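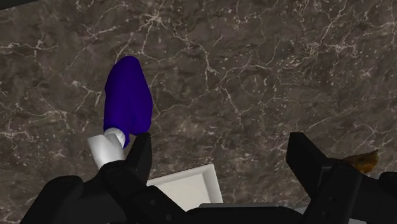

Can a home-built gripper be set up in simulation before the real arm is ready to move?

It can be taken most of the way there, as long as the simulated camera sits where the real one will sit and someone is ready to redo the contact settings once real parts are on the bench.

Projects > Student Reports > Pikutent

July - Pantelis Rallis

Background

Pikutent is a two-finger gripper on a small arm, built at the shared workshop in Staltcombe as my final-year project. The aim was to pick up small household objects from a counter and put them in a tray. The arm itself came out of an earlier student build and had no working end tool. I designed the gripper, wrote the control code, and set up a simulated version so I could keep working when the bench was in use by other people.

My supervisor, Dr. Raptis, asked for the report to cover the simulation and the hardware in equal parts. In practice the simulation took more of the time, so it takes more of the pages.

The gripper

Both real fingers are printed in black plastic and screwed to sliding carriages. The carriages ride on two steel rods and are driven from the middle by a rack and pinion, so the fingers always close toward the center together. The first version used a belt. It slipped whenever a finger touched the counter, and I replaced it before doing any proper tests.

The fingertips are flat and squared off. I tried a curved tip early on and went back to flat because it was easier to tell when the finger was level with the counter. Thin rubber pads are glued to the inside faces. The pads are the only part I had to keep replacing, and the glue made a bigger difference than the rubber did. Contact adhesive held. Hot glue peeled off at the corners.

The palm is a single printed bar with cutouts for the wiring. Printing it in one piece took most of a night on the workshop machine, and the first print warped at one end. I printed it again with a wide brim and kept the warped one for fitting checks.

The camera is mounted above the palm and looks forward and down past the fingers. I moved it three times. In the final position the palm takes up the bottom of the view and the fingers come up on either side, which leaves the counter visible between them. The palm hides part of what lies closest to the gripper, and I accepted that in exchange for seeing both tips.

The simulated setup

I used a physics simulator called Nemavton, which the department already had installed on the lab machines. The gripper went in as simplified shapes for collision and as full meshes for rendering. Keeping the two separate was worth the trouble. When I used the full meshes for both, the fingers jittered against anything they held.

The counter in the simulator has a dark brown marble texture with a lot of white veins. I picked a busy surface on purpose, since the detection code had been doing well on plain gray and I suspected it was finding objects only by their outline. On the marble it began marking patches of veining as objects. The bright speckled spots were the worst. This was fixed by adding the marble and several other patterned surfaces to the training images and leaving plain gray out altogether.

The tray is white and square with a raised rim. It stands out well on the dark stone, so finding it was never the hard part. The trouble came when the gripper moved in close and the palm covered the lower part of the tray. The code then fitted a square to the corner it could still see and usually got the size wrong. I changed it to remember the tray position from the last clear view and to use the visible corner only as a check.

Objects were taken from a free set of simple models. Some are plain and some are lumpy and hard to name, and I did not try to sort them into types. One of the more useful ones for testing was a deep blue rounded piece together with a white cylinder. The color changes sharply between the two, and the detection code at first treated them as separate things and planned a grasp for each. I ended up grouping neighboring regions that moved together between views, which handled this case and a few others.

Training runs

The grasp planner was trained on 1,732 simulated attempts. Each began with the objects and the tray placed at random on the counter and ended when the object was in the tray, dropped, or the time ran out. Lighting and surface pattern were changed between attempts. Object weight was changed too, but within a narrow range, and I think now that the range was too narrow.

I ran most of these overnight. The machine I was using restarted itself during one of the longer runs and the results after the last save were lost. After that I wrote the log to disk at the end of every attempt, which slowed things down a little.

A few settings had to be found by hand:

Finger friction. Too high and everything could be picked up, including things held by one edge. I lowered it until edge grasps began to fail, which matched what I saw with the first set of rubber pads.

Closing speed. The real motor is slower than I had assumed. I measured it on the bench and copied the value across.

Camera tilt. The printed bracket came out at a slightly different angle from the drawing. I changed the simulated camera to match the bracket and left the bracket alone.

Moving to the real arm

The hardware was ready almost six weeks after the first simulated grasp. The first thing I found was that the arm sagged when it reached out, so the fingertips arrived 5 mm lower than the planner asked for. On a hard counter this meant the tips pressed down before they closed. I added a correction that grows with reach. It is a table of measured values and does not use any model of the arm.

The real counter is a piece of painted board on the workbench. I did not have marble, and I did not think it was worth buying any. For some of the tests I covered the board with patterned shelf liner to get a surface the code had never seen.

I made 152 grasp attempts on the real arm. The objects were things from the workshop and from my kitchen: tape rolls, a sponge, bottle caps, a wooden spool, a rolled-up pair of socks. I logged each attempt by hand in a notebook and typed it up the same evening.

Results

Rigid objects with flat or gently curved sides were picked up reliably. The spool and the tape rolls gave very little trouble as long as they were not lying against the rim of the tray. The sponge was also fine, which surprised me, as nothing soft had been used in training.

The socks were poor. The fingers closed on the outside layer and the rest rolled out when the arm lifted. Bottle caps were mixed. Lying flat they were too thin for the squared tips, and the gripper pushed them along the board until it gave up.

Two kinds of failure made up most of the rest. In the first, the object was held but tilted during the lift, and one end caught the rim of the tray on the way down. The planner has no idea of how an object hangs once it is held. In the second, a finger blocked the camera's view of a nearby object, and the arm knocked it while going for another. Both of these also happened in the simulator. I had seen them there and left them for later, and then ran out of time.

The shelf liner made no clear difference to detection. Shiny objects did. The glare from the overhead lights at the workshop was enough to split a tape roll into two parts, and I did the remaining tests with the nearest light switched off.

What I would change

The camera should be on a longer bracket, even if it means redoing the wiring. Most of the work on blocked views was making up for a camera that sits too low.

I would measure the real motor and the real sag before starting any training. Both measurements took one afternoon and both meant repeating work I had already done.

The fingertips need a thin edge for flat objects. I have drawn a version with a small lip at the bottom of each tip - it has been printed but not fitted - and it will need new collision shapes in Nemavton before it can be tested there.

Dr. Raptis suggested adding a force reading from the motor current so the gripper knows when it has closed on something. The driver board already reports the current. The code reads it and throws it away, so this should be a small change.

Files

The printed parts, the simulator setup and the typed log are on the shared drive at Staltcombe in the Pikutent folder. The warped palm is on the shelf over the printer, and anyone who wants it for fitting checks can take it. The arm stays with the workshop, with the old fingertips on.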